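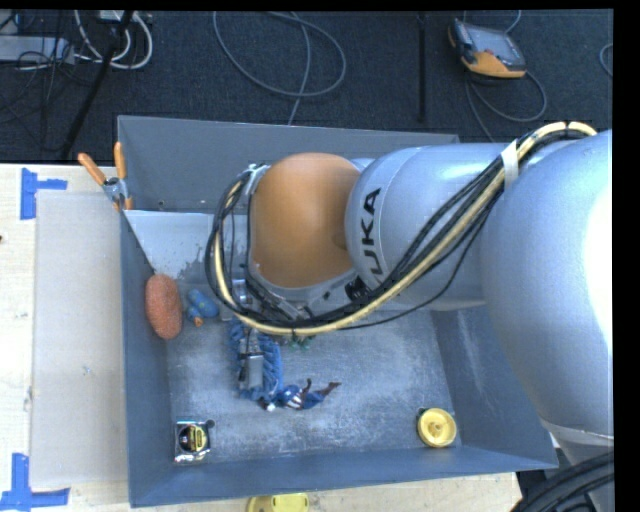
A silver-grey robotic arm with an orange joint cover, over an open grey bin.

Wevville gets its evening buses back

Well, it's through! After a very long night in the council chamber (the public gallery was still half full when the vote came) Wevville has agreed to pay for evening buses again, and the first of them should be running in September. Regular readers will know how often this newsletter has banged on about the subject, so forgive us a bit of bounce this month.

The short version is that the 16 will run until 11pm between the town centre and Stultmont, and the 8 will get later journeys out past the hospital and round the top estates. At the moment the last 16 leaves the station just before seven, and if your train is late you are walking up Stultmont Hill in the dark or paying for a taxi. Anyone who works a late shift at the hospital has been stuck with the same choice, and so has every teenager who wanted to see a film that started after tea.

The money side took up most of the debate. Jodemel, which runs the daytime routes, will run the evening ones too, under a contract that lasts three years. The council pays a fixed sum and keeps the fares, which means a good first winter would put money back in the pot. Several councillors wanted a one-year trial instead, and they made their case fairly: if the buses run empty, the town is tied in. The answer from the other benches was that people don't sell a car, or take a job across town, on the strength of a bus that might vanish by next summer. We thought that was the best argument of the evening, and judging by the noise from the gallery we had company.

The amendment for a one-year trial fell, then the main motion went through comfortably. Both of the independents voted in favour, one of them after saying earlier in the meeting that he hadn't made up his mind.

The petition

More than once in the debate somebody held up the petition, and quite right too. It passed 3,000 names just before it was handed in, most of them gathered on paper outside the market, in a spring when it rained nearly every market day. If you signed it, or stood there with a soggy clipboard getting other people to sign it, you did this. Thank you!

It was lovely to hear the comments from it read aloud as well. A nurse wrote that she spends the first hour of every late shift's pay on getting home. A couple in Stultmont hadn't been to an evening concert in town for four winters. One person had written only "my mum can't drive any more", and the chamber went very quiet for that one.

What still isn't settled

There are some loose ends, and we'd sooner you had them from us now than found them out at the bus stop.

The Rawat estate is the big one. The 8 currently goes round the edge of it, along the main road, and residents asked for the evening journeys to go through the middle so that nobody has to use the underpass after dark. Officers say the turning by the shops is too tight with cars parked on both sides. A driver took an empty bus round there last month to try it out and got through, slowly, though that was in the middle of the day with half the cars gone. A second go is planned for the evening. If you live on that corner you should get a letter about it, and please do reply, as the decision on double yellow lines will lean heavily on what comes back.

Fares haven't been fixed either. The papers talk about keeping them the same as daytime, and passes will be valid until the last bus, but a separate group ticket for families is only down as something to look into. We're keen on it. Getting two adults and two children into town and back ought to cost less than parking.

Sundays are not included. A proposal for a Sunday service is meant to come back to the council once there are passenger numbers from the first winter, and we shall be watching for it.

Then there's the shelter at Stultmont Green, which still has no light in it. The parish has asked for one and the council has said yes in principle (we have all heard that before). The new contract at least gives it a deadline, as every stop served after dark is supposed to be lit before the service begins.

How to have your say

Draft timetables will be on show in the library and at the Stultmont village hall, and there'll be a comment form with them. Please look closely at the train connections. The draft in the council papers had one 16 leaving the station four minutes before the London train gets in, and that is exactly the kind of thing that is easy to put right now and a nuisance to change later. The hospital shift times want checking too, especially the late finish.

If you can't get to either place, drop us a line and we'll post you a copy and pass your comments on with ours.

And when the first late bus goes, come and ride on it! A few of us are planning to catch the last 16 from the station on opening night, up the hill to the Green and then on foot to the pub, which has promised to keep the kitchen open for us.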